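办公室照明与视觉工效 课程讲义 第四讲
工作面照度与显示屏眩光控制

一、基本量

光通量 Φ,单位流明(lm),表示光源向各方向发出的可见光总量。
照度 E,单位勒克斯(lx),为单位面积上接收的光通量,E=Φ/A。
亮度 L,单位 cd/m²,与观察方向有关。照度描述受光面,亮度描述人眼看到的面,计算题中二者不可混用。

二、照度取值

本课程作业统一采用下列设计值:
走道及存放区 200 lx
一般文书与屏幕作业 500 lx
精细绘图、校色 1,000 lx
以上均为维持平均照度,即灯具老化、积灰之后仍应达到的数值。初始照度须除以维护系数 MF 求得,MF 未给定时取 0.8。

三、流明法

灯具数量 N=E·A/(Φ·UF·MF)
式中 UF 为利用系数,由室形指数和各表面反射比查表。室形指数 K=L·W/[H(L+W)],H 取灯具出光面至工作面的高度,不是房间净高。往年作业中此处错误最多。

例题:Parkitton 办公楼某开敞办公区面积 48 m²,设计照度 500 lx,单灯光通量 3000 lm,UF 取 0.6,MF 取 0.8。
N=500×48/(3000×0.6×0.8)=16.7,取 17 盏。若按行列布置,调整为 18 盏(3×6),并复核实际照度:18×3000×0.6×0.8/48=540 lx,可接受。

四、眩光分类

直接眩光:高亮度光源位于视野之内。
反射眩光:光源经光滑表面成像进入眼睛。
光幕反射:反射光叠加在字符上,使对比度下降。设屏幕字符亮度 L1,背景亮度 L2,叠加亮度 Lv,则对比度由 (L1-L2)/L2 降为 (L1-L2)/(L2+Lv)。深色背景的 L2 小,受 Lv 影响更大。

五、显示屏的布置

1. 屏面与窗面垂直,视线与窗面平行。
2. 灯具成行时,行向与视线平行,工位设于两行之间。
3. 屏幕倾角改变后,须重新检查镜面反射方向。屏面转动 θ,反射光线转动 2θ。
4. 多屏工位逐屏检查,各屏朝向不同,不能以一块代替其余。

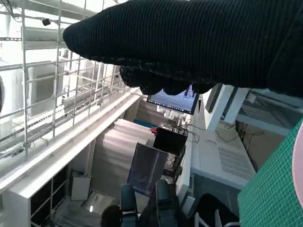

六、作业

(1)推导第四节对比度公式,讨论 Lv 远大于 L2 时的极限。
(2)Wadska 阅览室长 12 m、宽 8 m,灯具距工作面 2.2 m,求室形指数。
(3)屏面后仰角由 10° 增至 15°,求反射光线方向的变化量。
作业交 Halyna Zinchenko,答疑找 Bohdan Zhuravel。迟交按课程大纲扣分。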